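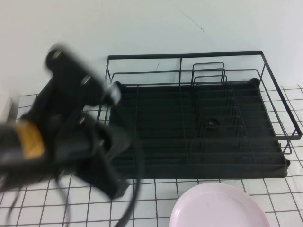 Figure 1. Arm moving toward the dish rack, pink plate at lower right.

Travel Credits in Place of Refunds: A Reading of Airline Credit Terms

Ngân Mạch and Welington Andrade
Consumer Contracts, Term Project

Summary

When a passenger gives up a seat on a non-refundable fare, the airline often issues a travel credit. This report looks at the written terms attached to those credits. We collected 31 sets of terms from public booking pages and read each one for four items: the start of the validity period, transfer to another person, treatment of any unused balance, and the treatment of fees and taxes. The start of the validity period was the item most often left unclear. Transfer was the item most often stated plainly, usually as a prohibition.

1. Background

A travel credit is a promise by the carrier to accept a stated value toward a later booking. It differs from a gift card in that it is normally tied to a named passenger and to the original ticket. It differs from a refund in that no money leaves the carrier. Passengers do not always see these differences at the time they cancel, partly because the cancellation screen and the credit terms tend to be on separate pages.

Our interest began with a practice exercise in class, in which students were given a credit notice and asked when the credit would expire. The notice said the credit was "valid for one year." The group split between one year from the date of purchase and one year from the date of cancellation. For a ticket bought well ahead of travel, the gap between the two readings can be several months.

This report does not discuss what any law requires. It is limited to what the terms say.

2. Material

The terms were saved as plain text in November. We took only documents that a passenger could open without an account. Where a carrier had separate terms for different fare types, we used the set that applied to its lowest fare. Very long documents were trimmed to the sections on cancellation and credit, with a cap of 4000 words per carrier. Definitions sections were kept in all cases, even when they used up a large share of the cap.

Carriers are given code names in this report. The ones discussed at length are called Plorley, Cudine and Ninh.

3. Method

Both authors read every document separately and filled in the same form. For each item the reader marked "stated," "partly stated" or "not stated," and copied out the sentence that supported the mark. A mark without a copied sentence was not accepted. The forms were then compared and differences were settled by rereading the passage together.

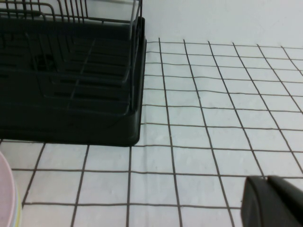
The form was revised once after the first batch. The original version had a single line for "expiry," and it became clear that this line was collecting answers to 2 different questions: when the period begins, and what has to happen before it ends. Some carriers require only that a new booking be made before the last day. Others require that the new trip be completed by then. The line was divided and the first batch was read again from the start — this cost us most of a week but made the later comparison possible.

4. Findings

4.1 Start of the validity period

Most of the documents gave a length of time. Fewer gave a starting point in the same sentence. In the Cudine terms the length appears under "Changes and cancellations," while the starting point appears only in the definition of "ticket." A reader who goes directly to the cancellation section would not find it. The Ninh terms state both together and add a worked case with sample dates, and we marked this item without any disagreement.

4.2 Book by or travel by

Plorley uses the phrase "must be used by." Neither author could decide from the text alone whether booking counts as use. A separate help page appears to answer the question, but that page was outside our material and the terms do not link to it. We marked the item "partly stated."

4.3 Transfer

Transfer to another person was usually ruled out in one short sentence. Where it was allowed, the terms set a condition, such as a request made by phone or a limit to members of the same booking.

4.4 Unused balance

When a new fare is lower than the credit, the terms may keep the balance alive, cancel it, or say nothing. Silence was common. Where the balance was kept, only some documents said whether it retained the original expiry date.

4.5 Fees and taxes

This item produced the most disagreement between the 2 readers. Several documents use "fare" in one paragraph and "ticket value" in the next without saying whether the terms mean the same thing. We marked these "partly stated" unless the definitions section settled it.

5. Limits

The sample was not random. It leans toward carriers with English-language booking pages, and it leaves out terms shown only after login or sent by email with the credit itself. Those emails may be clearer than the general terms. We also read slowly and with a form in hand, which a passenger at an airport would not do, so our "partly stated" may be a good deal less clear in practice.

6. Suggested wording

For the validity item, we drafted a sentence that covers the points most often missing:

"This credit expires at the end of the day on [date]. You must book a new trip by that date; the trip itself may take place later."

A carrier with a travel-by rule would need to change the second part. Printing an actual date removes the need for the passenger to know which event started the period.

7. Further work

A next step would be to show the Plorley and Ninh passages to readers outside the course and record the expiry date each reader arrives at. The forms and copied sentences are stored with the course materials and can be reused for that purpose.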